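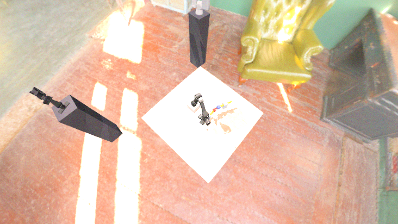 *Tapete branco sobre o soalho avermelhado, com os bloquinhos coloridos em diagonal.*

**12 de março de 2023 — caderno da oficina, tinturaria**

Continuo com a história da garança, que já me ocupa mais páginas do que devia, mas enfim, o caderno é para isto. Hoje tingi as meadas que a Na-rae Yang me tinha deixado lavadas e mordentadas (obrigada, Na-rae, e desculpa ter demorado tanto a pegar-lhes!), e queria escrever tudo enquanto ainda tenho as mãos cor de tijolo e a memória fresca.

Usei a raiz moída do saco da Terusbridge, o que está na prateleira de baixo, atrás dos frascos de alúmen. Deixei-a de molho desde ontem à noite em água da chuva, e de manhã o líquido já estava com aquela cor de chá forte que me dá sempre vontade de começar logo. Contive-me. Pesei 118 g de lã seca, o que dá as duas meadas grandes e mais uma pontinha que sobrou do cachecol do In-ho, e pus 95 g de raiz. É menos do que a receita do livro da Kyu-ri manda, eu sei, ela vai ler isto e abanar a cabeça, mas da última vez achei o vermelho demasiado pesado e queria ver até onde se podia descer sem cair no salmão.

Subi o lume muito devagar. O termómetro velho pareceu-me outra vez preguiçoso, de modo que fui conferindo com o outro, o de sonda, e parei nos 66 graus. Fiquei ali ao pé da panela com uma chávena de café, a mexer de vez em quando com a vara de vidro e a ouvir o rádio da vizinha pela janela, e confesso que foi das melhores manhãs que tive nesta oficina desde que nos mudámos. Mantive a temperatura 2 horas. Depois apaguei e deixei arrefecer com a lã lá dentro.

Resultado: um laranja avermelhado quente, bonito, mais para a telha do que para a cereja. As duas meadas grandes saíram iguais, ou tão iguais que só à janela se nota que uma puxa um nadinha mais ao rosa. A pontinha do In-ho é que saiu manchada, com uma zona pálida no meio. Desconfio que ficou apertada demais no nó — fui eu que a atei, à pressa, com fio de algodão dobrado, e mereço o que me calhou. Vou desfazê-la e usá-la para amostras.

O Ju-won Ahn passou cá antes do almoço e perguntou-me se não punha giz na água. Não pus. A água da chuva é macia e ele tem razão em dizer que a garança gosta de cálcio, sempre lhe ouvi isso, e da próxima experimento com uma colherzinha rasa, numa meada só, para poder comparar. Ele ainda esteve a falar do tear novo da Masent, que anda há meses para comprar, e acabámos a discutir urdiduras em vez de arrumar a bancada, de maneira que a bancada ficou por arrumar. Peço paciência a quem vier a seguir.

O segundo banho, com o mesmo líquido, está a decorrer enquanto escrevo. Meti-lhe uma meada fininha de lã cinzenta, sem grandes expectativas, só porque me custa deitar fora um banho que ainda tem cor. Amanhã digo.

Coisas que ficam por fazer:

- etiquetar as meadas antes que alguém (eu) as misture com as de julho
- coar a raiz gasta e pô-la a secar no tabuleiro, a Hyun-seo Noh quer experimentá-la em papel
- encomendar alúmen, o frasco está quase no fim
- cortar amostras para a prova de luz: metade à janela, metade na gaveta
- devolver à Kyu-ri o livro, com a página da garança limpa de pingos, se for possível

Nota para a Hyun-seo: a raiz não vai cheirar bem enquanto seca, põe o tabuleiro no telheiro e tapa-o com o pano de rede que está pendurado atrás da porta. O pano bom, o de linho, é para filtrar o índigo e ainda precisa de ser fervido.

As meadas estão a pingar no varão, por cima da bacia grande. Não as torçam, por favor, que eu amanhã de manhã viro-as.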